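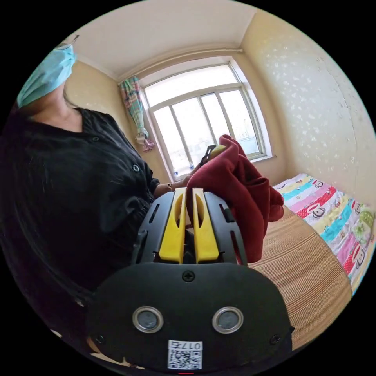
Lerkgate Shared Workshop – Robotics Group

List: robotics-build
Date: 2022-06-29
Subject: Re: finger slots and soft fabric

Replying to the list so the answers end up in the archive. The earlier message is quoted first and my notes follow each part.

> I'm building a two-finger gripper at home for handling laundry, mostly
> shirts and towels. The fingers are printed in a flexible filament and
> they are solid all the way through. They hold a box or a mug fine. On
> cloth they either slide off or they take such a big bite that the
> garment comes up in a ball. Did the group settle on a finger shape
> back in February, or is that still open?

We settled on the slotted one. Each finger has one long slot cut through it, and you can see both of them in the picture at the top of the group page, where the yellow fingers are pinching a dark red fleece. Fleece is the easy end of the range. It is thick, it compresses, and it has enough surface to grip without any texture on the finger pads. If your gripper can't hold fleece, the fault is in the linkage or the spring, so try that before you reprint anything.

With the slot, the finger bends earlier and the pad lies flatter against the cloth. With solid fingers we only ever got contact at the tip. I would start with a slot a bit over half the length of the finger and leave the walls thick. My first set had thin walls and they folded sideways as soon as the garment had any weight hanging from it.

> Second question is about the hand-held version. Do I really need it?
> I have an arm on order from Vindeo and would like to go straight to
> mounting the gripper on that.

You don't need it, but I would build it anyway. The arm will take a while to set up, and with the hand-held body you can be picking up clothes the same evening you finish printing. You feel through your wrist when the cloth starts to slip, and that tells you a lot about the spring before there is any code involved. The finger mount is the same part on both versions in our design, so the only extra printing is the body.

Have a second person there if you can. Holding a garment up by the top edge with one hand while the other person brings the gripper in is much quicker than draping it over a chair each time, and the cloth hangs the way it would if an arm had already picked it up once. A bedroom works as well as a bench for this. Good daylight helps more than space does.

> Last one. What did people use for the frame between the body and the
> fingers? Mine is a solid block and it is heavy.

Ours is black and slotted, with narrow openings up the sides. The Dremine files in the shared folder have it in two heights, take the shorter one. I printed it at 200 mm/s and it came out clean, but the openings need their supports picked out by hand before you fit anything. Three walls, and don't drop below that, or the screw holes pull.

The fasteners are all small Phillips screws. I went through a stage of wanting hex everywhere and gave up on it, the heads were too tall for the front of the body. Use a driver that really fits. I stripped 3 in one evening with the wrong one.

On the grip itself, I ran 400 open and close cycles on one pair of fingers with a towel and then checked the slot ends for cracks. One finger had a white stress line at the bottom corner of the slot. I rounded that corner in the next version and it has been all right so far – that change is in the folder too, under Thammasiri, along with the old square-cornered file for anyone who wants to compare.

Still open on our side: thin cotton. A pillowcase will slip out if it is pulled straight down, and if I tighten the spring enough to stop that, the trigger is tiring to hold. I have a sheet of thin silicone to try on the pads next. If anyone has already glued silicone to flexible filament and had it stay on, please post which glue.

To the original poster – send the linkage drawing to the list if you can, a photo of a paper sketch is fine. I'd like to see where your pivot is before you reprint the fingers.

--
robotics-build mailing list
Lerkgate Shared Workshop
To reply to everyone, keep the list address in the To line. Please trim quoted text.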